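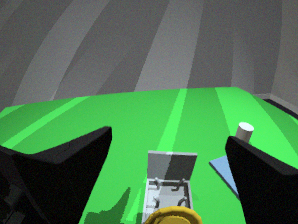
# Chapter 4: Selling the Empty Seat

A sports club sells many things, but the seat is the oldest of them. It is also a difficult product. A shirt that stays on the shelf in July can be sold in the fall, while a seat that stays empty during a match has lost its value when the referee blows the final whistle. In this chapter we study how clubs set the price of a seat and how they decide when to change it.

We begin with the handball club of Warnitz. Its hall has 3490 seats, and in the season we examine, the average attendance was 2743. The management believed for a long time that the missing visitors stayed home on account of the price. The club therefore lowered all prices before the second half of the season. Attendance grew a little, but income fell, and the regular visitors simply paid less for the places they would have bought anyway.

The neighboring club in Zillau chose another way. It kept its prices and took 400 seats behind the goals out of the normal sale. These were offered only to schools and company groups, always as a block and always with a fixed date. We will come back to this case in the section on group sales, where the reader must calculate the income under both methods.

## Terms used in this chapter

**Capacity** is the number of seats which the club is allowed to sell. It can be smaller than the number of seats in the building, for example when a part of the stand is closed.

**Yield** is the ticket income of one match divided by the capacity. Please note that some authors divide by the attendance. We do not follow them, as their figure hides the empty seats.

**No-show** means a ticket that was paid for but not used. Season ticket holders produce most of them.

## 4.1 Fixed and moving prices

Under a fixed price, the visitor pays the same amount in the first week of sale and on the evening of the match. Under a moving price, the amount depends on the opponent, the day and the number of seats still open.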